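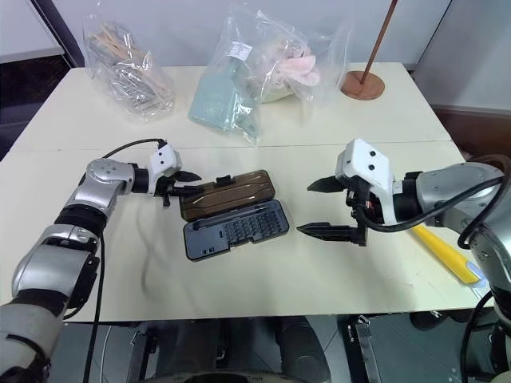
How to free up storage on an Android phone without losing your photos

Last updated 24th November

When the storage of a phone is almost full, the phone becomes slow, the camera refuses to save and the updates do not install. Many people then start to delete pictures one by one, and after an hour they have gained very little space. In this tutorial I will show the order in which I do it. The names of the menus can be a bit different on your model, but the steps stay the same.

Before you begin

Charge the battery to at least 80 percent and connect to your home wifi. Copying a big library over mobile data can be expensive. You will also need a computer with a free USB port, or an external drive which your phone can read.

Step 1. Look at what is using the space

Open Settings, then Storage. Wait until the coloured bar has finished loading, on older phones it takes a minute or two. Write down the figures for Photos, Videos, Apps and Other. On my own phone, a Moseo with 128 GB, the videos were the largest part and the photos were only the third.

Step 2. Empty the bin

Deleted pictures usually stay in the bin of the gallery app for several weeks, and they continue to take space during this time. Open the gallery, go to the menu and choose Bin. Check quickly that there is nothing you want to keep, then press Empty. The file manager often has its own bin, so look there too.

Step 3. Copy the photos and videos to the computer

Connect the phone with the cable. A message appears on the phone and you must choose File transfer. If you leave it on Charging only, the computer will not show any folders.

Open the folder DCIM and then Camera. Copy the whole folder, do not move it. If the cable disconnects in the middle of a move, it becomes difficult to know which files arrived. When the copy is complete, compare the number of files on both sides. I had 458 files on the phone and only 455 on the computer, and the missing ones were three long videos that I had to copy again separately.

Open several videos on the computer and play them to the end. Only after this check should you delete them from the phone.

Step 4. Clear the cache of the apps

Go to Settings, Apps, and sort the list by size. Open the first app, choose Storage and press Clear cache. Be careful with the button beside it, which is called Clear data or Clear storage. This one removes your logins and saved settings, and in some apps also your messages.

I use the podcast player Litico, and its downloaded episodes are not counted as cache. They must be deleted inside the app, under Downloads. It is the same for offline maps and for music.

Step 5. Find the duplicates

I do this with Drallatent, but any duplicate finder which shows a preview is good. Set it to compare the content of the files and not only the names. Go through the results yourself before you confirm, and leave the system folders out of the search.

Step 6. Restart and check again

Restart the phone and open Storage once more. The bar is sometimes not updated before the restart. Try to keep 20 GB free if your phone has 128 GB or more.

If the computer does not recognize the phone

Try another cable first. Many cheap cables can charge but do not carry data. My old Rønning cable was of this type, and I spent an evening changing drivers before I noticed it. Unlock the screen before you connect, and avoid going through a hub.

I repeat the steps 2 to 4 every February and again before the summer holidays.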